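2026年7月，工作间记录

写给自己，也写给下个月要接手的Vy Lò，所以会啰嗦一点，她知道我的毛病。

先说排班。Filmont这套双臂机器整理软装，到这个月算是真正进了日程，不再是谁有空谁去看一眼。5月份定的目标是600次完整操作，现在记录表上有500次出头，剩下的不急。急的是另一件事：原来负责整理样板间的同事，工作内容已经变了，可岗位说明还是老样子。Madalena Quintela在Simões干这一行很多年，铺毯子、拍靠垫、把沙发归整好，她手上有数，走过去顺手就做完了。现在她大半天坐在操作位上带着机器做，剩下的时间写备注。她跟我说，腰轻松了，眼睛累了，晚上回家反而不想看手机。我觉得这句话应该原样记下来，比我写的任何评语都有用。

备注这件事我原先低估了。机器自己记的是关节、力和时间，可是“毯子这一角比较厚，要捏深一点”这种话只有她写得出来。她一开始写得很客气，怕写错，后来我们商量好，想到什么写什么，错别字也不改。现在她的备注成了我每天最先看的东西，茶还没泡好就已经在翻了。

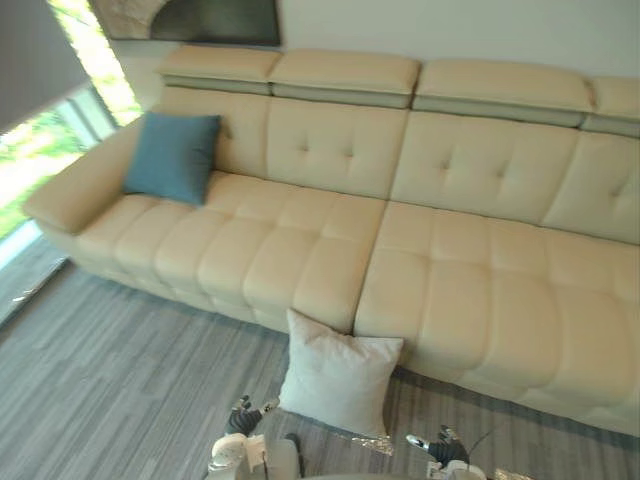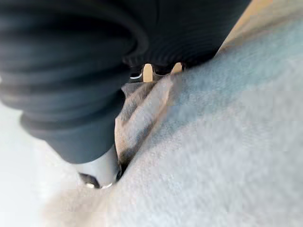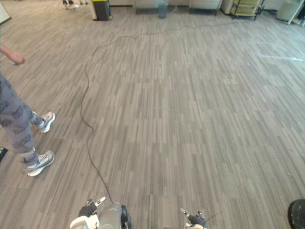
再说节奏。以前大家是一件事做到底，做完歇一会儿，聊两句。跟机器搭着干，歇的时间变得很碎，这里等半分钟，那里等一分钟，人站在旁边又不敢走远，说是休息，其实一点都没休息到。Madalena提了个办法，我们试了几天，觉得不错：每做6次停一停，停的时候人离开操作位，去喝水，去窗边站站，不许趁机改参数（这条主要是说我）。一天的总数少了一点，可下午的失误也少了，我宁可要这样的一天。

地上的线还是要讲。走线归当班的人管，开工前顺一遍，收工再收起来，不要指望别人路过的时候帮忙。我知道这话每次都写，Gurkix那边来交流的同事还笑过我，说你们的记录本有一半是在讲线。笑就笑吧，线照样要顺。

布料方面，我和Madalena看法还不太一样。我想把抓取的力度统一成一档，省得每换一种料就重新来过；她坚持绒面的东西要单独设，说手上的感觉根本是两回事，捏得太浅只带起一层毛，捏得太深又把下面的也拖过来。我们争了一个中午，最后决定分成2档，先各做一批再看。说实话我心里已经偏向她了，不过还没跟她讲。

还有培训。Ludness给的操作手册是写给工程师看的，翻译过来也还是写给工程师看的。Vy Lò上次来的时候，对着第一章看了很久，后来是Madalena坐到她旁边，一边做一边讲，一个下午就上手了。所以我想请Madalena另写一份，用她自己的话，不必分章节，长短也随她。这份东西算工作时间，要写进工时表，也要写进她的岗位说明里。上面如果问起来，我去解释。

待办，免得忘：
跟人事约时间，谈岗位说明和职级，带上最近的备注做材料。
操作位的椅子换成能调高低的，Vy Lò个子比我们都小，现在那把她坐着脚够不到地。
两档力度的对比数据分开存，文件名里写清楚是哪一档。
备注本快用完了，再买一本，还要横格的，Madalena不喜欢方格。

Vy Lò，你看到这里的话，交接那天早点来，我们先一起吃早饭，再慢慢讲剩下的。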